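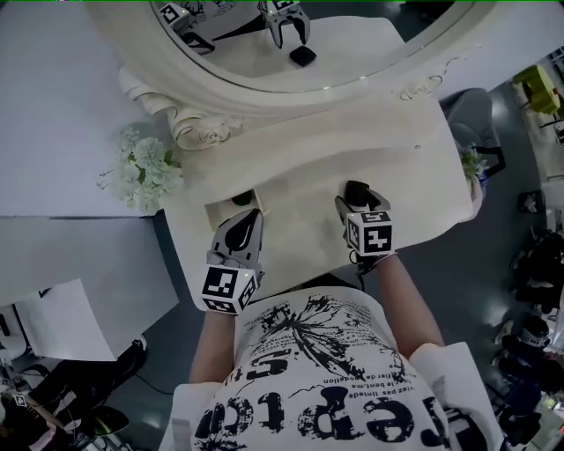 Handheld grippers at work at a white dressing table.

Zistley publishes open practice guide for handheld gripper recording

Zistley is thrilled to release the first edition of its practice guide for teams that teach robots household tasks with handheld grippers. It's free to read, free to copy, and short enough to get through over lunch!

The guide grew out of a long exchange with Troson and Bakker, who were each writing house rules of their own and kept running into the same questions. How often should the marker cubes be checked? Where do cables go? When does a person need a break? The new text has 4 chapters: consent and privacy, floor safety, equipment checks, and labeling. The draft drew 1100 comments, and plenty of them made it in.

"We wanted rules that a new operator can use on the first morning," said Divya Palaniappan, who edited the guide. "People sent us their own checklists, their tape layouts, even their arguments. It was a joy to read."

Mirrors get a section to themselves. A reflection can bring bystanders into a recording, so the guide asks teams to treat anyone visible in a mirror as a participant and to get their consent too. 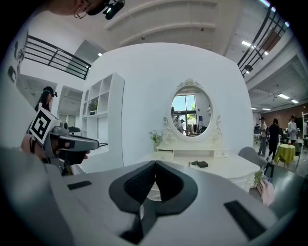

Vignesh Chettiar would like the next edition to go further, saying that consent forms should be written in everyday words and that people should be able to withdraw later without giving a reason. Zistley has added both points to its list for the second edition.

Fusel will host the guide online, and comments open in August.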